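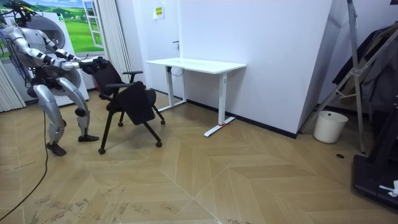

The Junora pilot ran 17 minutes over, and the network slot allowed 8. The editor opened the timeline at bay two and began marking candidates for removal. Act one held the courtroom. Act two held the ferry. Between them sat a stage direction the writer had defended through three drafts: a woman, alone, takes hold of the back of a chair. No dialogue. The script gave it half a page, and the rough cut gave it 155 seconds.

The editor trimmed the ferry first. That recovered four minutes. The courtroom lost a witness and the judge's second ruling, which left a continuity fault in act three -- the ruling was quoted there twice. Both quotes came out.

Notes arrived from Kotel, the studio, on Jul 31, 2021. They ran to 300 words and concerned the title font. A separate line asked whether Cello, the working title, could be changed, as the series contained no cello. The showrunner replied that it had contained one in February.

At the end of the session the overage stood at zero. The half page was intact. The editor exported the file, labeled it for the Hsueh screening room, and logged the hours. On the sheet there was a box for remarks. The editor wrote "chair stays" and turned off the monitors.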